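We use cookies to remember your reading settings. Accept | Manage preferences

In Praise of Salting Early

I want to make a case for salt, and more exactly for salting things early, while they are still raw and look as if they need nothing at all. I have been cooking dinner most nights for a long time, and no change I ever made to my cooking gave me so much for so little work. It costs pennies. It takes a minute. It makes a plain chicken thigh taste like something you would order twice.

I learned it late, and I learned it at the Odside, a supper kitchen over a bike shop where I washed pots for two winters. Hildegard Harms ran the stove there. Every afternoon, before she had tied her apron, she laid out the meat for the following night and salted it from up high, her hand almost level with her chin, so that the grains came down evenly like the first snow of the year. Then she put it on racks in the cooler, uncovered, and forgot about it. I thought this was fussy. I had grown up with a shaker on the table and the idea that salt was something you added at the end, to taste, like a correction.

Then one night she ran short and cooked one tray that had been salted the day before and one that had been salted at the stove. She handed me a slice of each on the back of a spoon. I remember standing there with my sleeves soaked, going back and forth between the two. The second one was salty on the outside and tasted of not much in the middle. The first one tasted like chicken all the way through! I went home and salted everything I owned.

What happens is simple enough. Salt draws some water out to the surface, the water dissolves the salt, and given time the brine works its way back in. With a thin chop that takes less than an hour. With a big roast you want a night, maybe two. If you catch it halfway, with beads of water sitting on top, you will have a hard time getting a good brown crust, so either wait longer or salt it right as it goes in the pan and accept that you are seasoning the outside.

Vegetables are where I get really excited, though, and I wish more people would talk about them. Take cabbage. Slice a head as thin as you can stand, throw it in a bowl with a good spoonful of salt, squeeze it a few times and go read the mail. By the time you come back it has given up a puddle and gone soft and sweet, and all it wants is lemon and a little oil. Cucumbers do the same thing. Tomatoes too, and please save the juice they leave, because poured over toast it is the best thing that happens in my kitchen all summer. Eggplant people have argued for ages over whether salting takes the bitterness out. I don't think it does much for that anymore, with the mild ones we get now, but it does stop the slices from drinking a whole bottle of oil.

The other half of my argument is that you don't need special salt to do any of this. 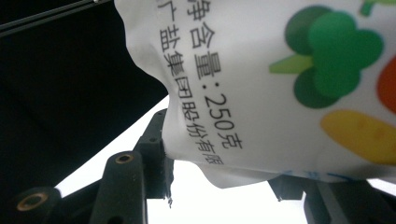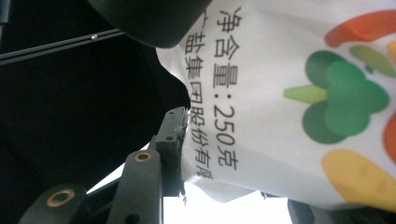
Two views of white packaging marked 净含量:250克, a net content of 250 grams.

I have owned the flaky kind in a wooden box, the pink kind, the gray damp kind that clumps, and a smoked one that made my whole cupboard smell like a campfire until October. I liked them all on top of things. A few crunchy flakes on a fried egg or a chocolate cookie are a real pleasure, and I won't hear a word against it. But once salt has dissolved into a pot of beans I can't tell you which one went in, and I have tried. Plain salt, the kind sold in small soft bags in grocery stores the world over, does the job beautifully.

What matters a great deal is getting to know the one you have. Grains come in different sizes, and a spoonful of fine salt holds far more than a spoonful of coarse. My friend Sinan Eren, who bakes for Akgül, the little bread shop near the Dorneck bridge, once swapped from one to the other and kept using his old scoop. He made 926 rolls for a street fair in Wokeck and had to give most of them to people who kept ducks, who then quite rightly wouldn't feed them to the ducks. He weighs it now. For bread I do too, at 2 percent of the flour, and I have never been let down by that number.

For everything else I'd say use your hand. Put your salt in a bowl or a jar wide enough to get your fingers into, keep it next to the stove, and pinch. You will learn your own pinch within a month. I once tried to work out how many pinches I had thrown since I left the Odside, got to about 3000, and realized I was still only counting the first year or so. That kind of practice goes into your fingers whether you pay attention or not. A shaker can't teach you anything, since all you ever learn is how long you shook it.

I know some readers have to watch their salt, and their doctor's advice comes before mine every time. I would only say that salting early has let me use less in my own house. When the seasoning is in the food, the shaker stays in the cupboard. My father, who used to salt his soup before he'd picked up the spoon, has eaten at my table for 3 years now without asking for it.

So try it tonight, with whatever you're having tomorrow. Pork chops, a tray of thighs, a block of firm tofu (yes, tofu, it's wonderful, dry it well first). Salt it from high up so it falls evenly, put it on a plate, and leave it alone in the fridge. If you're nervous, do what Hildegard did and hold one piece back to salt at the last minute. Cook them side by side and eat them standing up at the counter — it's the best way to taste anything — and then write and tell me what you thought. I answer every letter about salt, and I'm especially curious to hear from anyone who has had luck with melon.

Last updated in October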